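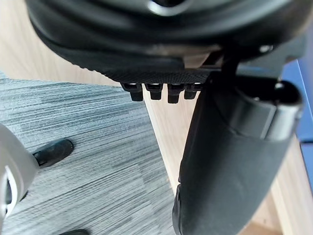

FOR IMMEDIATE RELEASE

Turnholm completes new carpet floors in the Navov building

January 25, 2026 — Turnholm, supplier of floors for offices and study rooms, is pleased to announce that the carpet work on the second level of the Navov building is now completed. The work covers 396 square meters in the shared rooms and in the corridor which connects them.

The carpet comes from the Drevon range. It is gray with a streaky pattern, where slate gray and blue-gray go together with a lighter silver. The color was selected by the tenants in August, after samples had been lying for three weeks on the floor of the entrance, so that everybody could walk on them with their usual shoes.

"We asked for a gray floor, but we did not want a flat gray," said Nga Âu, who coordinated the project for the tenants. "With the streaks, the long rooms feel more calm. Also the chairs make less noise, and this was the first wish on our list."

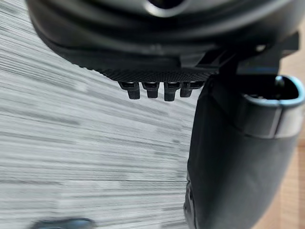

For the installation, 1,684 carpet tiles were delivered to the building. The fitters kept the direction of the streaks the same from one room to the next, including under the doors. From the same delivery, 77 tiles stay in the building as a reserve, and one damaged tile can be exchanged without moving the furniture of the whole room.

The old floor covering was removed by the company Cù, which also repaired the subfloor near the windows. This repair was not in the first plan and it moved the end of the work by six days. Turnholm thanks the tenants for their patience in this time.

Care of the new floor is simple: vacuum cleaning two times per week, and a damp cloth for fresh stains. Tenants are kindly asked to put felt or soft wheels under heavy chairs.

The work on the third level, with over 720 square meters, is in preparation. Tenants of this level will receive the samples and the schedule by letter.

Press contact: Turnholm, Floors for Offices, Communication Department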